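4.2 What the demonstrations do and do not contain

The case for hand-held collection is usually made on cost. A person picks up a gripper with a camera on it, does the task, puts it down, and the recording is later used to train a policy for an arm the person never touched. Remote control, by comparison, ties up the arm and an operator for the whole session and gives slower motion. We accept the cost argument. We are less sure of the claim often attached to it, that the two kinds of demonstration are interchangeable once the camera view and finger geometry have been matched.

Our comparison used 497 demonstrations of tabletop pick-and-place, collected by 13 people with the hand-held tool and by remote control of the Solberg arm. Each person worked in both modes. Rawan Yammine wrote the task instructions and Hilde De Haan labeled the recordings, without access to the policy results. We used the Zukley training code with its default settings, because tuning it separately for each source would have made the comparison harder to read.

The first problem is that people who hold a gripper in their hand use their bodies. They lean, they shift their feet, they turn a wrist past the point where the arm would hit a joint limit. Of the hand-held recordings, 122 contained at least one pose the Solberg arm could not reach from its mounting position. The usual remedy is to filter these out. Filtering works in the narrow sense that the remaining data can be replayed, but it also removes the awkward approaches from the training set, and a policy is likely to need those when an object sits near the edge of the workspace. Earlier reports on the Cilinport task set give the number of demonstrations kept after filtering. They say little about which ones were lost, and we could not recover that from the published material.

The second problem concerns the time before contact. A remote operator tends to stop, check the view, and correct. A person with the tool in hand has direct sight of the table and often makes the whole approach in one sweep. The wrist camera does not share that sight. During much of an approach it may have little to work with beyond the fingers and the surface under them, as in Figure 3, while the demonstrator can look anywhere in the room. A policy trained on such recordings is asked to copy decisions made from information it never receives. We do not think a larger data set fixes this by itself, although we cannot rule it out with the amount of data we have.

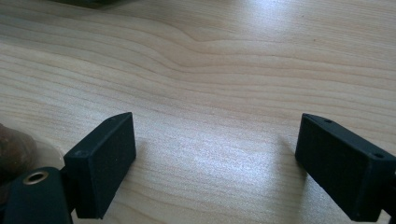

Figure 3. Wrist view from a hand-held demonstration, fingers open over the tabletop.

It could be argued that a policy with memory would carry the needed information forward from earlier views. We tried a history of 5 observations and saw no clear gain on the pick stage. This is weak evidence. The history was short, the views were closely spaced in time, and a longer window might well behave differently. What we object to is the habit of citing memory as a solution without reporting how far back the useful view was.

Remote control has its own faults and we do not want to present it as the safe choice. Several operators learned to nudge objects into a better position before grasping, a trick that depended on how the arm lagged behind their commands. These nudges were labeled as part of the grasp, following the Flandau labeling guide, and the policy reproduced them even where they served no purpose. Demonstrators using the hand-held tool did this less often. A reader who wants a clean ranking of the two methods will not find one in our results.

For the experiments in Section 5 we therefore keep the two sources separate and report each on its own before mixing them. Unreachable recordings are left out of training but kept in a held-out list, with the start position of the object noted for each one, so that failures near the workspace edge can be compared against what was removed.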